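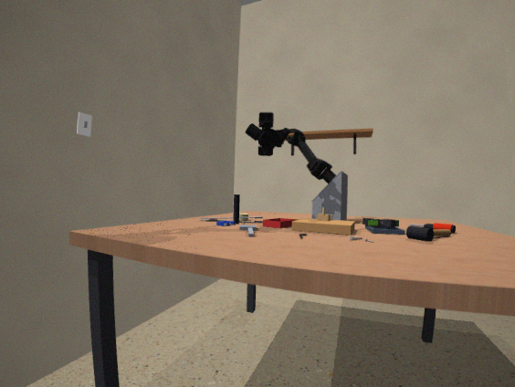

Would you like to teach a robot? On our open day at the Munness Learning Lab, you can! The first stop is the practice room, and it lives inside a computer. The table, the tools and the black robot arm are all drawn by a program called Cutetti, right down to the shadow on the floor. Look for the shallow red box near the middle of the table, with the gripper up above it. A gripper is the robot's hand, and learning to use it takes a LOT of practice.

Why practice in a computer? Think about learning to ride a bike. You wobble, you tip over, you try again. A robot learns by trying again too, and in Cutetti it can have 1,000 tries without one real screw rolling under a cupboard. The program can also mix up the tools between tries, so the robot has to look carefully every time.

How does a robot know where to reach? It uses numbers – lots of them! One number says how far to turn a joint, and another says how wide to open the gripper. Your own arm has joints as well. Bend your elbow, then your wrist. Now try picking up a pencil without bending either one. Tricky, right?

At the Vávra table you'll get 3 turns at steering the arm on the screen. Go slowly at first, and watch the gripper from the side as well as the front (it's easy to miss by a little bit!). Then walk over to the Ginholm room, where a real arm will be picking up wooden blocks. See if you can spot which joint moves first.

The open day is in May, and kids of all ages are welcome. Bring a grown-up and lots of questions!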